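Support > Games Room > Closed tickets
Reading time: 2 minutes
Last updated: August 1, 2021

Poker case: lid does not close after repacking
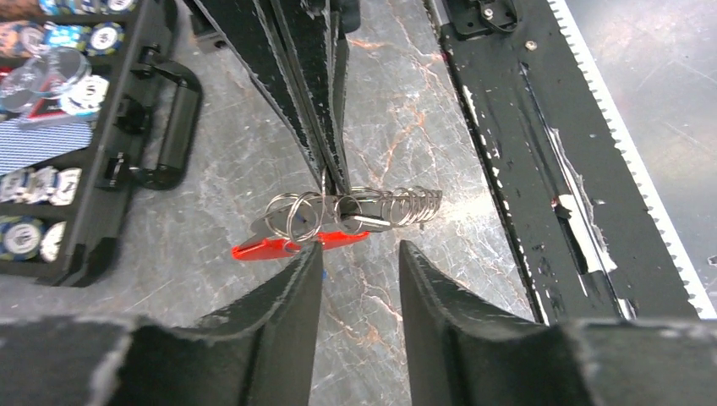

Open chip case and the bunch of keyrings with the red keychain.

Opened by: Perrine Baudry, Skekdale guest house
Handled by: Petronella Sibiya

Perrine: We have the Gerkitz chip set, 300 pieces, for the guests. Since March the lid stays a little open and the latch does not catch. I have already put the chips in order by color and it did not help. Also I would like to know where the keyrings should go. In our list they belong to the games, but I don't find a place for them in the case.

Petronella: Thank you for the photo. Please check first the clear round disc which lies on the upper chips. In this set it should stand upright at the end of a row. If it lies flat, it is too high for the lid.

Perrine: I moved the disc. It is better, but one corner is still up.

Petronella: Then please take out the cards with the blue back and look at the bottom of the slot. Sometimes a loose card goes under the deck.

Perrine: Yes, there were 2 cards under it. I put them back in the deck and now the latch catches. I carried the case by the handle to the dining room and it stayed closed.

Petronella: Very good. The keyrings should not go in the case, they scratch the chips. Please keep them together in a small bag, on shelf 29, with the red keychain still attached so that the bag is easy to recognize.

Perrine: Done. I have corrected the list also.

Status: solved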